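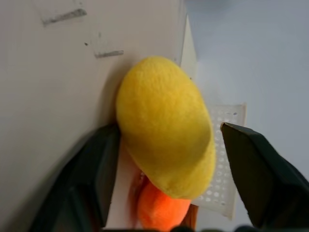
The project set out to establish whether a gripper with two fingers could pick up soft objects dependably enough to be used in a sorting task. It was carried out by a group of 4 students from the Mineo Technical College robotics course, under the supervision of Vasilică Lungu, and forms part of the practical assessment for the second year. Rigid blocks had been used in the earlier coursework and were found to give little information about grip, as they keep their shape whatever the closing force. Soft objects present a different difficulty. A fuzzy yellow item such as the one between the dark fingers has no flat face for the gripper to close against, and its rounded outline allows it to turn when it is held too low. The camera at the wrist was therefore treated as the main source of information in this report, and all positions were judged from its view.

1. Aims

The group agreed the following aims with the supervisor in November:
To collect a set of recorded grasps of soft objects, with the arm guided by a student.
To train a simple control program on those recordings.
To compare the program with the guided arm on the same task.
A further aim, concerning transparent packaging, was withdrawn at the planning stage owing to lack of time.

2. Equipment

The arm and gripper were supplied by the college workshop. The recording software, named Oler by the students who first wrote it, was inherited from the previous year's group and required some repair before it could be used. It stores the wrist view together with the position of each joint and the opening of the gripper. The fault which had caused recordings to stop early was traced to a full disk and not to the program itself. The group recommends that the next group should clear the disk before each session.

The control program was given the name Apaza. It was kept small so that it could run on the laboratory computer without additional hardware.

3. Method

Each attempt began with the arm in its rest position and an object placed by hand within reach. The student guiding the arm closed the gripper on the object, lifted it clear and moved it to the drop area. An attempt was ended after 60 seconds whether or not the object had been delivered. Students changed places at regular intervals, as guiding the arm was found to be tiring and the later attempts of a long session were noticeably less careful.

In total 1000 attempts were recorded. Those in which the arm had been knocked, or in which the wrist view was lost, were marked and kept apart from the training material.

4. Results

The control program delivered the object in 90 per cent of the trials set aside for testing. Most of the failures occurred at the moment of closing, when one finger reached the object before the other and pushed it away. Light also had an effect. In the late afternoon, when the blinds were open, the program tended to stop short of the object, and testing was moved to the morning.

The guided arm remained better at recovering from a poor first grip. The program usually repeated the same movement, having seen few examples of a second attempt.

5. Further work

The group proposes that recordings of recovered grips be collected deliberately, and that the opening of the fingers before approach be made adjustable. A short demonstration has been entered for the Brornia student competition, where the task will be carried out under the organisers' lighting. The recordings and the repaired software have been handed to the college workshop, together with the notes on calibration.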